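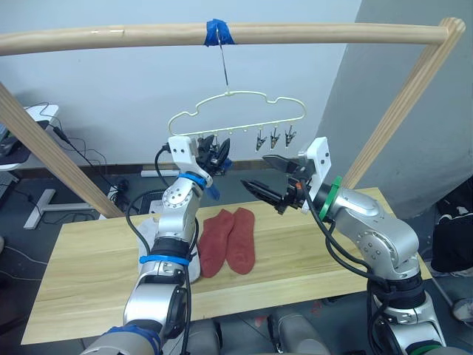 Von der Pressestelle Stostlow, 8. September 2019

Socken auf die Leine, aber ordentlich: Stostlow bringt Klammerhänger und Holzgestell für kleine Wohnungen

Hellstead. Ab sofort im Handel, der neue Kleinwäsche-Hänger von Stostlow. Dazu das passende Gestell aus Holz mit Querstange. Gedacht für alle, die keinen Balkon haben, keinen Keller, keinen Trockenraum. Und für Socken. Vor allem für Socken.

Wer zu zweit oder zu dritt auf wenig Fläche wohnt, kennt das: Der große Wäscheständer steht im Flur, keiner kommt mehr an die Schuhe, und die Hälfte der Stangen ist mit Kleinkram belegt. Socken, Waschlappen, Babysachen, Taschentücher. Genau die Teile nimmt der Hänger auf. Haken über die Stange, Klammern unten dran, fertig.

Zwei rotorange Socken auf dem Tisch, darüber der Hänger in Cremeweiß, oben gewellt wie eine Wolke. Die Form kommt aus unserer Kinderserie und ist geblieben, weil sie den Testhaushalten auch im Bad der Erwachsenen gefiel. Hängt an einem dünnen Metallhaken. Die Klammern sitzen am unteren Steg und lassen sich mit einer Hand öffnen, wenn man den Dreh raus hat.

Der Test

Von Januar an lief der Hänger in 189 Haushalten in Hellstead und Umgebung. Drei Monate, normale Wäsche, keine Vorgaben ausser einer: jede Woche kurz aufschreiben, was genervt hat. Am häufigsten kam die Rückmeldung, dass der Haken auf glatten Stangen wandert. Wir haben darauf die Biegung enger gemacht. Auf sehr dicken Stangen sitzt er dadurch stramm, bitte vor dem Kauf nachmessen. Wer es ganz fest haben will, wickelt ein Stück Klebeband um Haken und Stange, das machen viele so und es hält.

Zweiter Punkt: Abdrücke am Bündchen. Tip aus den Testhaushalten, den wir gern weitergeben: Socken an der Spitze klammern, Bündchen nach unten. Trocknet etwas langsamer, sieht aber hinterher besser aus. Bei dicken Wollsocken lieber zwei Klammern pro Stück.

Das Gestell

Holz, schräge Pfosten, eine waagerechte Stange. Steht auf dem Boden oder hinter einem Tisch, je nach Aufbau. Der Tisch davor ist übrigens die Variante, die wir selber empfehlen: Wäschekorb abstellen, Paare nebeneinander legen, dann erst aufhängen. Man bückt sich weniger und merkt sofort, wenn eine Socke fehlt. Nach dem Trocknen läuft es rückwärts, abnehmen, auf der Platte zusammenlegen, ab in die Schublade.

Das Holz wird in der Werkstatt Siddiqui in Dulmont zugeschnitten und dort auch geschliffen. Gestell kommt zerlegt, Aufbau ohne Bohren, Schlüssel liegt bei. Die Stange trägt mehrere Hänger nebeneinander, dazu normale Kleiderbügel. Nasse Mäntel und Teppiche bitte nicht, dafür ist es nicht gebaut.

Pflege

Hänger mit lauwarmem Wasser und etwas Spülmittel abwischen. Holz nur nebelfeucht, danach trockenreiben. Metallklammern nicht im Nassen liegen lassen. Wer kalkhaltiges Wasser hat, geht alle paar Wochen mit einem Tuch drüber. Ersatzklammern gibt es einzeln, wird oft gefragt, deshalb hier nochmal.

Verfügbarkeit

Die erste Auflage umfasst 4000 Hänger und 1120 Gestelle. Beides ist getrennt erhältlich, der Hänger passt auch an vorhandene Stangen, Duschstange eingeschlossen. Verkauf über rund 855 Haushaltswarengeschäfte und über den Werksverkauf in Dulmont. Preise stehen in der Händlerliste, die an die Redaktionen gesondert rausgeht. Eine zweite Farbe ist für Januar geplant, welche, wird gerade noch entschieden. Vorschläge nehmen wir an.

In Dulmont steht ausserdem ein Mustergestell zum Anfassen, gleich neben der Kasse. Eigene Socken dürfen mitgebracht werden, auch Kindergrößen. Beim Werksverkauf gibt es zu jedem Gestell einen Beutel Klammern dazu, solange welche da sind. Versand ins Ausland derzeit nur auf Anfrage, die Gestelle sind sperrig und wir haben noch keinen guten Karton dafür gefunden.

Für Redaktionen

Bild zum Abdruck frei bei Nennung von Stostlow. Testmuster des Hängers schicken wir zu, bitte Lieferadresse angeben und ob das Gestell mit soll. Rücksendung nicht nötig beim Hänger, beim Gestell schon. Druckfähige Dateien und Masszeichnungen auf Anfrage, die Zeichnung mit dem neuen Hakenmaß ist erst seit dieser Woche fertig, ältere Versionen bitte nicht mehr verwendn.

Über Stostlow

Stostlow macht Dinge rund um die Wäsche: Hänger, Klammern, Körbe, Leinen. Sitz in Hellstead, Werksverkauf und Lager in Dulmont. Das Sortiment wird vor jeder Auflage in Privathaushalten ausprobiert. Wer beim nächsten Test mitmachen will, trägt sich im Werksverkauf in die Liste ein. Gesucht werden diesmal besonders Haushalte mit vielen Kindersocken.

Pressekontakt: Stostlow, Pressestelle, Hellstead. Anfragen bitte schriftlich, Stichwort "Kleinwäsche".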